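Report to Brotutgate on the Gelidari household cell, Worton
Period covered: June to August
Issued: 2018-09-10

## 1. Position at the end of the period

The two-arm machine at Worton is in service. The work in this period was almost all upkeep: gripper fingers, camera mounts, arm cabling and the calibration routine that ties them together. No new tasks were added. The soft goods task (cushions, picked up from seats and from the floor) remains the one used to judge whether the machine is fit to run.

Of the five items listed in the last report as open, three are closed, one is partly closed and one has not been started. They are taken in order below, under the old item names.

## 2. Maintenance carried out

### 2.1 Service interval

The arms are now serviced every 2,000 cycles. A cycle is one close and one open of either gripper, counted by the controller and added across both arms. Under the old arrangement service was done by calendar month, so the machine was opened up after quiet months with nothing to find and was overdue after busy ones.

A service consists of:

- power down, arms supported before the brakes are released
- wipe down of arm covers and gripper housings, dry cloth only
- check of the finger bracket screws against the witness marks
- inspection of finger faces and tips, both hands
- check of cable ties along both arms, then one slow sweep of each joint with a hand on the cable
- finger zero, then camera check, then the cushion test in 2.4

The order matters for the last line. On the first service of the period the camera check was done before the finger zero and had to be repeated.

Item closed.

### 2.2 Gripper fingers

Wear is uneven. Tips go first, and they go faster on floor picks, where the finger touches hard tile before it touches the cushion. The gripping faces last a good deal longer. A finger with a rough tip will still hold a cushion by its body, but it drags on the fabric when it is pushed in under an edge, and the cushion turns before the fingers close.

Replacement finger faces were ordered from Ó Dálaigh in June. The first delivery had the fixing holes on the wrong centres and was returned. The second delivery fits. Stock held at Worton is enough for the next service and no further; a repeat order is included in the costs at section 5.

The limit for tip wear is still set by eye. A simple go/no-go gauge has been drawn but not made.

Item partly closed. It will be closed when the gauge is in use.

### 2.3 Cabling

Two intermittent camera drop-outs in July were traced to one connector at the base of the machine. The plug was being worked loose by tension in the arm cable at the far end of the reach. The cable has been re-routed with a longer service loop and a clamp has been fitted ahead of the plug. There have been no drop-outs on that channel afterwards.

The loop has a cost. With the arm low and well out to the side it can hang below the forearm, and it has to be watched during floor picks. A lighter cable would lie closer to the arm. One sample has been requested.

Mains and network leads on the floor of the area are a separate matter. They are not fixed down. A change to overhead supply was the item not started; it needs a decision on the ceiling fixings, and until that is made the leads stay on the tiles and the base is kept clear of them by hand.

### 2.4 Cushion test

After each service the machine has to complete 50 picks of a cushion without a person touching it. A pick counts if the cushion is lifted clear and put down again under control. If one fails, the cause is found and the count starts again from nought.

The test uses the ordinary furniture of the area. Cushions are leaned or laid in a different way each time. One resting against the curved back of an upholstered seat is the usual opening position. The gripper comes in from above with the fingers apart and the cushion has to be between them before the close command is given. Cushions propped at the base of an armrest are harder. The arm has to work close to the furniture and the head camera loses part of the hand, which puts more weight on the wrist camera.

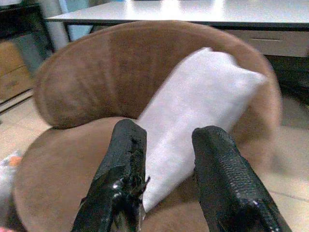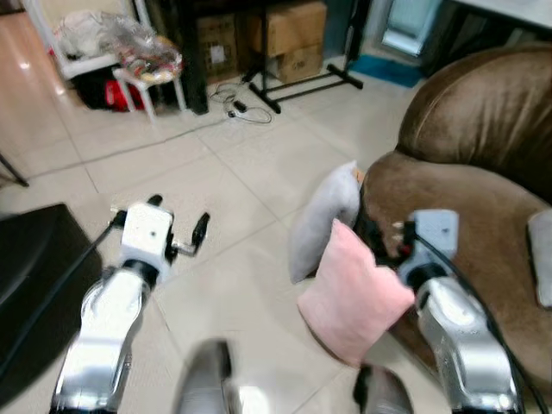 The reply from Brotutgate to our last report asked whether the test could be shortened, given that it takes up most of an afternoon and that a failed finger normally shows itself in the first few picks. The point about early failure is fair for fingers. It does not hold for the camera mounts, where a slack screw needs repeated movement before the view shifts by enough to matter. We propose to keep the full count after any service in which a mount or a bracket has been disturbed, and to accept a shorter run after a clean and inspection only. A figure for the shorter run will be put forward with the next report.

## 3. Calibration

The finger zero drifts. It was assumed to be a fault in the drive, and the left gripper was taken off and sent for inspection on that basis. The drive was found to be in order. The drift follows changes to the finger faces: a new face is slightly thicker than a worn one, and the closed position moves accordingly. The zero is therefore now taken after any change of faces as well as at service.

The hand-to-camera calibration has been shortened. The earlier routine used 192 target positions, many of them in parts of the reach that the task never uses. They were sorted by height and by side, and those behind the machine or above seat-back level were dropped. The remaining set gives the same error on the check target within the repeatability of the measurement. The full set is kept for use after a collision or the removal of an arm.

Lighting has some effect. The overhead lamps give strong reflections from pale table tops and, to a lesser degree, from the floor tiles. Exposure on the wrist cameras is now fixed at the start of a session. With automatic exposure the picture changed as the hand turned towards a bright surface, and the target corners were lost.

Both calibration items closed.

## 4. Faults and stoppages

| Fault | Found | Action | State |
|---|---|---|---|
| Camera drop-out | Loose plug at base | Re-routed, clamped | Cleared |
| Finger zero drift | Face thickness | Zero after each change | Cleared |
| Finger bracket screw slack | At service | Thread lock, re-marked | Cleared |
| Right arm stop on contact | Force limit too low near furniture | Limit under review | Open |
| Returned finger faces | Wrong hole centres | Replaced by supplier | Cleared |

The right arm stop needs a note. When the gripper is pressed against something solid beside the furniture, the arm may stop and ask for a reset. This is the safe response and it has not been disabled. The limit was set for free movement over a table and is low for work against upholstery. It will be raised in small steps, with the full cushion test after each, and with the old value restored overnight until the work is finished.

No person was hurt and no furniture was damaged in the period. One cushion seam was opened by a rough finger tip and has been sewn up.

## 5. Costs

Spending is within the amount agreed for the period. The inspection of the left gripper was not planned and was met from the sum set aside for overhead supply, which has not been called on. That sum will need to be made good if the ceiling fixings are approved.

Commitments carried forward are the repeat order of finger faces, the sample cable and the making of the wear gauge.

## 6. Work to December

- Make the tip gauge and agree the limit with Ó Dálaigh.
- Raise the right arm force limit in steps, as described in section 4.
- Fit and try the lighter cable on one arm only.
- Propose the shorter cushion test.
- Obtain a decision on overhead supply.

The last of these rests with Brotutgate. Drawings of the fixings were sent with the previous report and can be sent again on request.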